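Can a machine do it yet? Notes on desk, drawer and bench chores

Updated 7/12/19

Readers keep asking which small chores can be handed off. The answers below are for ordinary rooms and ordinary budgets. Each chore is rated by how much setting up a person still has to do.

Floors
Yes, with preparation. Pick up cords and socks first. A floor machine copes with crumbs and dust, and does poorly with fringe on rugs. Empty the bin after every run.

Folding laundry
Not at home. Cloth changes shape when lifted, and a gripper has to find a corner before it can do anything useful. Flat hand towels are the easiest case. Fitted sheets are the worst.

Sorting screws
Partly. Girish Tyagi ran a mixed tub of 1354 screws through a vibrating feeder at the Cheema shop. Length came out well. Thread pitch did not, and he finished that by hand. If you own fewer than 1000, use a muffin tin and a magnet.

Putting away desk supplies
Getting there. Flat, square items are a fair test: they have known edges, but they sit low and a gripper has little height to grab. Sticky-note pads are harder than they look, as the top sheet can peel while the rest stays put — grip the sides of the block, never the face. The drawer adds a second problem, the clearance between jaws and drawer walls.

To make the job easier for a machine or a child:
Open the drawer fully before starting.
Leave a finger's width between pads.
Square up any pad that sits at an angle.
Keep one drawer for one kind of item.

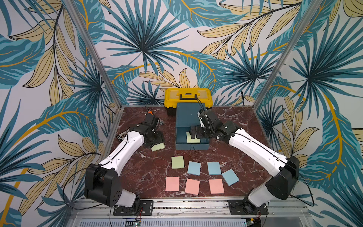
Two-arm desk tidying: right gripper in the open drawer with a green pad, other pads still on the tabletop.

Brenda Herrera's rule for the supply room at Eller applies here too: if a person has to look twice to find the place for a thing, fix the storage before buying equipment.

Wiping counters
Only when clear. Moving the toaster is the real chore. Wipe around it by hand.

Next update in November: dish racks and jar lids. Send corrections to Marcus Doucet.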